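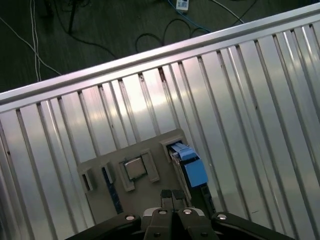
Damián Echeverría takes old office computers apart and puts them together again, and he says the second part is more difficult than people believe. "To open a case is easy," he told me in June 2020, when we spoke by telephone. "After that you have a processor in your hand, and you must put it somewhere. Many people put it on the table, next to the screws and the coffee."

Echeverría runs the repair bench at Nustton, a small workshop that prepares used desktop computers for schools and for families. Since December the bench has finished 200 machines, and he would like to reach 400. Most of them come from offices that have changed all their equipment at the same time, so the cases are often of one type.

I asked him what a good bench needs. He spoke first of a place for every part. His bench has a gray tray, made on a 3D printer, with holders of different heights. The drive has its place, the memory has its place, and the chip has a small square frame of its own.
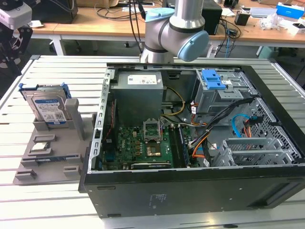
The open case on the bench, with a hard drive standing in its blue caddy in the tray at left.

"The first tray was terrible," he said. "The memory fell over each time somebody closed a drawer." The drawing was corrected by Salamatu Yakubu, who works with him and who used to repair cash registers at a company called Abbasi. She made the walls of the holders higher.

Yakubu joined our call for some minutes. She explained that she likes the large cases, even if customers find them ugly. "There is room for the fingers," she said. "The blue plastic pieces tell you where to press. In a very thin computer I need to remove three things before I can touch the fourth."

What does she do first with a socket? She looks at it, she said, for a long time and from more than one side. One bent pin can cost her an afternoon. She keeps the metal frame up until she is ready, and she holds the chip only by its edges.
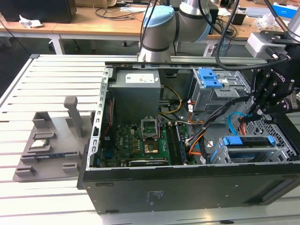 A processor and a memory module wait on the gray fixture beside the case.

Memory gives less worry. "It enters in one direction only," Echeverría said. "If it does not want to enter, turn it. Do not push more." He learned this with a board that he broke himself, in his first job, at a shop called Vumasier. His chief kept the board on the wall for the rest of that year.

We talked also about cables, a subject on which the two of them do not agree. Echeverría wants every cable tied before the cover goes on. Yakubu prefers to leave some length free. 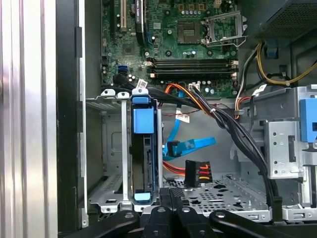
"The next person will want to pull out the drive," she said, "and he will be angry with me if everything is tied like a package." Echeverría answered that the next person is usually Yakubu. They have settled on ties that can be opened again, and on small labels with the number of the machine. The last number given, when we spoke, was 1481, as the workshop continued the list of Noltus, the shop that had the rooms before.

Before the call ended, I asked Echeverría if he has a desktop computer at home. He has one, he said. The side panel has been off for two years, and the panel itself is behind the sofa.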